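3.2 Mugs on the tray

Of the everyday groupings we looked at, mugs gave us the most pleasure to study. Almost every household we visited in the Zundov survey kept a few of them together on a tray, a shelf or a windowsill, and almost every one had a habit about which way the handles should go. People laughed when we asked, and then talked for ten minutes! We sorted these habits into two families: handles sideways, so the mugs can stand close together, and handles forward, so that each one can be taken straight off the tray.

The handles-forward habit needs a little depth in front of the row, and trays suit it very well. Two white mugs and a grey one share the back edge of a salmon-pink tray in Figure 4, upright, with the white handles turned to the front and the rest of the tray left for whatever comes next — a spoon, a biscuit, a sugar bowl.

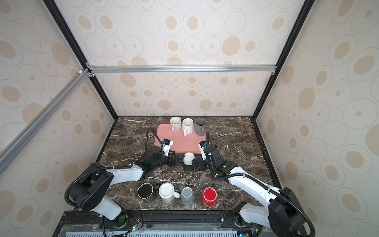
Figure 4. Three mugs along the back of a round-cornered tray. Faint tan staining shows inside the two white ones.

Halvard Fjeld objected, on reading an early draft, that a back row only makes sense for people who sit facing their tray, and that in his own kitchen the mugs go at the front and the teapot behind. We think he has a point. In the Trnka households, where trays were mostly carried from room to room, the heavy things went to the middle and the mugs wherever they would fit.

Staining deserves a word too. Pale mugs show it sooner than dark ones, and several people told us they chose a mug for guests by looking inside it first. We had not planned to ask about this, and it became one of our favourite questions (see Section 4.1).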